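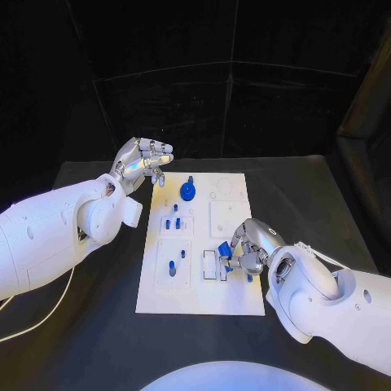
Zwei Arme über dem Steckbrett: Die rechte Hand hält ein blaues Teil, die linke hängt noch in der Luft.

Heute mal ein Werkstatttipp für alle, die mit Roboterhänden basteln. Bei mir ist nämlich neulich was schiefgegangen, und zwar an einer ganz dummen Stelle: am Kabel! Ich ließ das Steckprogramm laufen, der linke Arm holte aus, und irgendwo unter dem Ellbogen blieb die Schlaufe an der Tischkante hängen. Zack, Stecker halb raus, Finger ohne Kraft, und der Arm fuhr stur weiter. Ich stand natürlich auf der falschen Seite, der Not-Aus lag drüben (ja, ich weiß).

Seitdem mache ich es so:

Vor dem Start jeden Arm einmal langsam von Hand durch den ganzen Weg führen und dabei nur aufs Kabel schauen, auf sonst nichts.

Die Schlaufe so lang lassen, dass sie auch bei gestrecktem Arm nicht spannt, aber nicht bis auf den Tisch. Bei mir passen 300 mm. Fixiert wird mit Klettband, Kabelbinder schneiden mir zu sehr ein.

Der Not-Aus kommt dahin, wo ich stehe. Ich habe mir bei Pralteo ein längeres Kabel dafür bestellt, kostete 9 Euro.

Nach einem Ruck am Stecker immer Strom weg und die Kontakte anschauen, bevor es weitergeht. Einer meiner Pins war verbogen, den hätte ich fast übersehen.

Gervasio Jara schrieb mir noch, dass er seine Stecker zusätzlich mit einem Tropfen Heißkleber sichert. Probiere ich beim nächsten Umbau mal aus!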